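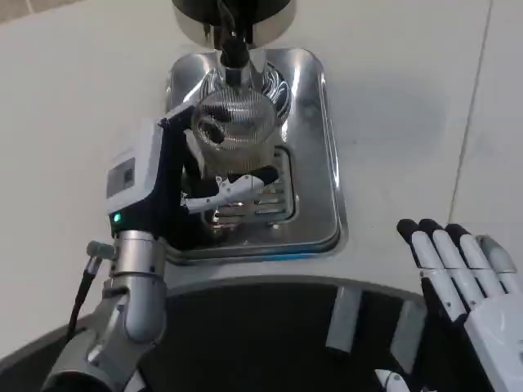 左手在茶壶底下，右手闲着。

我先交代一下，我是个泡茶的。准确点说，我教一台机器泡茶，教到第九周的时候，我已经分不清手酸的是我还是它了。

公司叫Hornex，在Durkwood那条老街的二楼，楼下卖窗帘。我去面试那天以为走错了，楼梯间全是布料的味道，上去以后门一开，里面是一排灰色台面、几只水槽，还有一台没有腿的大家伙，肚子黑乎乎的，两条银胳膊垂着，像刚下班等公交的人。面试的人问我，你有没有耐心？我说我在茶馆干了六年，你说呢。他又问，你会不会打游戏？我说不会。他说那太好了，会打游戏的人动作都太快。

就这么上岗了。

工作内容说出来特别没劲：戴上头盔，两只手套进操作架里，我动它也动，把玻璃茶壶端到出水口底下，接水，端走，放下。算一条。再来一条。每条后面要填个小表，成功、失败、作废，选一个，备注可写可不写。我一般都写，写得还挺长（后来被说了，说备注栏不是日记）。

合同上写的是每人每天100条。听着不多对吧？我第一天做了三十一条，其中作废十四条。壶倒没摔，就是老对不准。你平时泡茶，什么时候看过自己的手啊，壶往那儿一送就到了，顺得像伸手摸自己鼻子。可是戴着头盔，手不是你的手，眼睛也高出一截，往下一看，壶口是个圆圈，水嘴从上头垂下来，差一指头还是差半指头，全靠猜。我在那儿嘀嘀咕咕，往左，再往左，过了过了，隔壁工位的大姐听得笑出声，说你跟它说没用，它听不见。

我知道它听不见！可我教徒弟也是这么教的，嘴停不下来。

大姐负责叠毛巾。她那边比我安静，毛巾不会响。我们中午一块儿吃饭，她老问我，你说它学这个干什么用呢，谁家缺一个泡茶的？我说你家还缺一个叠毛巾的呢。她想了想说，这倒是真缺。

左手是夹子，右手是仿人手的那种，白的，有三根指尖套着黑帽子，看着比左手金贵多了。按说泡茶该用右手，我也是右撇子，头一周天天跟组长磨，说让我换右手吧，你看它那手多漂亮，光摆在那儿算怎么回事。组长说这一批任务单就是左手，右手别的批次用。我说那右手放哪儿？他说放着就行，别进水盘。所以我整整九周，右手就那么张着，搁在台子边上，像在等别人给它递东西。收工以后我回家端碗，发现自己开始用左手端，我妈看了我半天，没说话，给我夹了块鱼。

说到失败，我得讲讲五月那件事。

五月里Ayala来验收。Ayala是买数据的那家，来了四个人，鞋都特别干净。他们要看现场采集，组长就指了我，大概是因为我作废率最低，也可能是因为那天别人都请假了。我戴上头盔，深吸一口气，一条，过了；两条，过了；第三条，夹子托着壶底往前送，送到一半，我脑子里忽然冒出茶馆老板的声音，那老头骂人的声音：壶离嘴那么远，你喂鸟呢？我手一抖，壶就歪了，水嘴对着壶沿，水一半进去，一半顺着玻璃往下跑，全进了下面的不锈钢盘。

屋里静得很。我把壶扶正，按规矩放回去，选了“失败”，备注栏写：走神，想起以前的老板。

四个人里有个高个子凑过来看屏幕，看了好一会儿，问组长，你们的失败都留着吗？组长脸都白了，说留着，都单独放，绝不会混进去。高个子说，不是，我是说，这种扶回来的，能不能多给点？

多给点！我当时戴着头盔，他们看不见我什么表情，还好看不见。

原来他们手里全是顺顺当当的好样本，别的公司交的，一条比一条漂亮，机器学完以后壶一歪就傻眼，停在那儿不动，因为没见过歪的该怎么办。他们缺的就是歪了再扶正的。于是下一批任务单改了名，叫“偏移与恢复”，要113条，指定我来做，因为我歪得比较自然。这话是组长原封不动转给我的，我到现在也没想好算不算夸奖。

故意歪可比不小心歪难多了，真的。你一想着要歪，手就先僵住，歪出来跟演戏似的，Ayala那边退回来，批注两个字：太假。我急得不行，头几天一条都没过。后来大姐给我出了个主意，她说你别想歪的事，你想个让你生气的人。我就想茶馆老板。想他嫌我水开得不够响，想他扣我那半天工钱，想他退休那天把那把裂了的老壶塞给我，说你拿去，别人拿了也是摔。想到这儿壶就歪了，歪得特别好，水嘴一偏，我赶紧往回找，夹子在壶底下蹭了一下，稳住了。

那条一次通过，批注：很好，请保持。

我保持不了啊。一个人能有几回想起这种事？113条，我把茶馆那六年翻了个底朝天，打碎的杯子，赖账的客人，下雨天没人来，我俩对坐着把一罐陈茶喝没了。茶叶在滤网里黑黑的一团，我隔着头盔看，有时候看着看着忘了接水，这种也得作废。组长问我怎么最近作废又多了，我说茶叶好看。他叹了口气，在我的表上签了字。

做到最后一条那天，我特地没歪。壶稳稳当当送到水嘴下面，接满，端走，放下，选了“成功”。按任务单这条是不合格的，我知道，我又补了一条歪的交差。那条正的我没删，备注里写了茶馆的名字。

后来我去了Bokton，也是教机器，教的是浇花，活儿轻，就是花老死。Hornex那边的事我只听大姐说过一回，她打电话来，说新模型装上了，她亲眼去看的，泡茶泡得有模有样，总编号跑到2,464那次，水嘴碰了壶沿，它自己退回来，重新对准，又接着倒。

我说，那不错啊。

她说你听我讲完。它退回来的时候，先停了一下，停了大概有喘口气那么久，才往前送。工程师查了半天，说程序里没写这个停顿，不知道从哪儿学的，问要不要去掉。

我问她，去掉了没有？

大姐说，没呢，他们说这么停一下，洒得少。然后她问我最近毛巾买的哪家的，她那边换了一批，掉毛掉得厉害，我们就聊毛巾去了。挂了电话我去烧水，把那把裂了的老壶从柜子顶上拿下来，左手拿的，洗了两遍，找了半天才找着盖子。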